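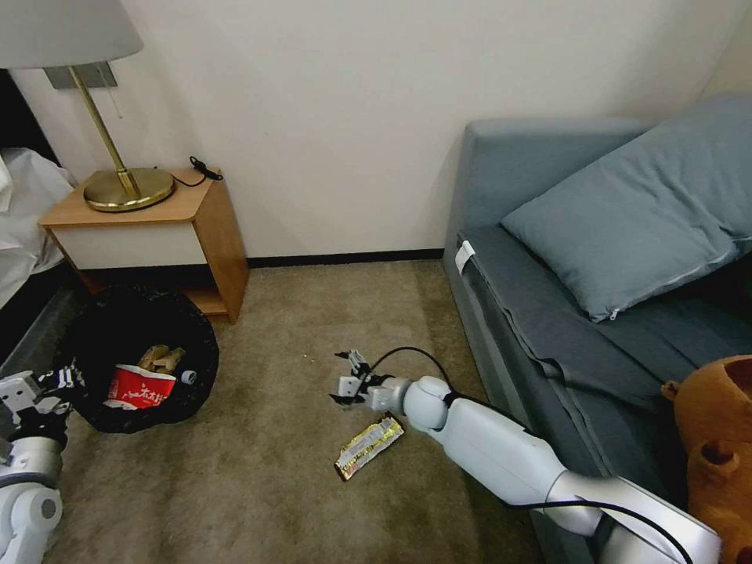
Notes pour l'intervention « Monter une comédie musicale dans une salle de 149 places » — Silvia Bednárik

(Attendre que les retardataires s'assoient. Ils viennent du théâtre, il y en aura.)

Bonsoir. On m'a demandé vingt minutes sur la troupe Ternemach et sa saison. J'en prends quinze, le reste ira aux questions, qui porteront toutes sur l'argent.

Le point de départ : Prorkbridge, une revue en deux actes, onze chansons, quatre musiciens. La fosse en contient trois. Le batteur a joué en coulisses tout l'automne, avec un retour vidéo et une opinion très arrêtée sur la mise en scène.

Passer vite sur la distribution. Citer Toshio Sasaki, arrangeur, qui a réécrit le final en une nuit parce que la ténor était enrhumée. La version enrhumée est restée. Elle est meilleure, ne pas le dire trop fort.
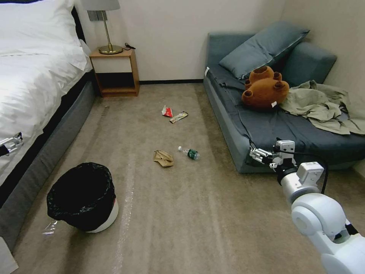

Dernière modification de la page : septembre, 18 h 40

Deuxième partie, les répétitions. Raconter le filage chez Michalík : pas de chauffage, un piano droit désaccordé d'un demi-ton, et les chanteurs qui s'y sont si bien habitués qu'il a fallu leur rendre leur oreille avant la première.

Chiffres, pour ceux qui notent : 111 heures de répétition, plus de 2 000 spectateurs sur la série. (Pause. Laisser diviser par 149.)

Extrait sonore : « Trenumine », la ballade du deux. Couper avant le pont, la prise est faible. Si le son ne part pas, NE PAS chanter. Voir l'an dernier.

Finir sur la reprise au printemps, avec un bassiste en plus — il reste à lui trouver une chaise. Remercier la salle, puis les questions.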